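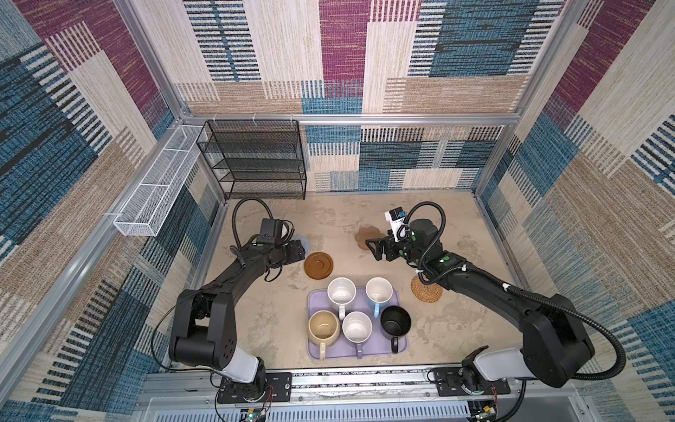 Can visitors stand right next to the table during a two-arm demo?
Keep them behind the floor tape whenever the arms are powered, and let them come up to the table once both arms are parked and the power is off.

Ticket 505
Subject: visitor screen keeps freezing on the wrist view
Opened by: Erick Makori, Dretcombe open day
Status: resolved, one thing left over

Hi Trorkance folks, me again! We've got the coaster and mug demo going for the August open day, and the arms are fine, the mugs are fine, everybody's having a great time. My trouble is the big screen. I have Kombo showing the wrist camera so people in the back can see what the gripper sees, and every so often the picture just stops. The arm keeps moving (you can hear it) and the screen sits there showing whatever it had last. First time was during the 11 a.m. group. A kid in the front row spotted it before I did.

What I tried before writing:
Restarted Kombo on the laptop. Good for one group, then froze again.
Swapped the HDMI cable to the TV. No change.
Parked both arms, powered down, and pushed every camera plug in firmly. They all felt snug already.
Turned off the recording. Seemed better, but I only had one short group to judge by.

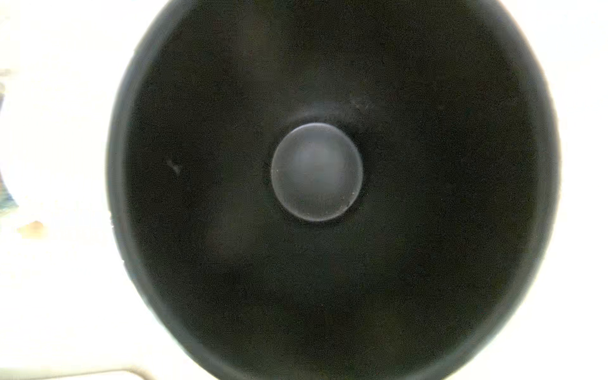 Wrist view: dark round piece, gray knob in the center, very bright table around it.

I saved that one to ask about the brightness too. The table is a light color and it washes out nearly to white up close. On the laptop I can live with it, but on the TV it's a lot.

Reply from Trorkance support
Thanks Erick. Please check whether the laptop is on the guest Wi-Fi. The visitor screen option in Kombo sends video over the network even when the TV is plugged in by cable. If it is, switch the output to "local display" and try again with recording on. For the washed-out table, take exposure off auto and bring it down 2 steps.

Erick again
Oh man, yes, guest Wi-Fi, along with every phone in the building. I switched to local display between groups and ran 3 more with recording on. No freezes! I had to restart Kombo once for the setting to stick, so maybe put that in the help page.

Exposure down 2 steps looks much nicer on the TV, but now the darker stuff is hard to make out from the back of the room. I went back up one step and left it there.

Leftover thing: the setting goes back to auto whenever I load the Skastasen profile. I can reset it by hand in the mornings, no big deal, but is there a way to save it into the profile? You can close the freezing part and keep this one open if that's easier for you.

Trorkance support
Freezing issue closed. Profile question passed to the Kombo team under the same ticket number.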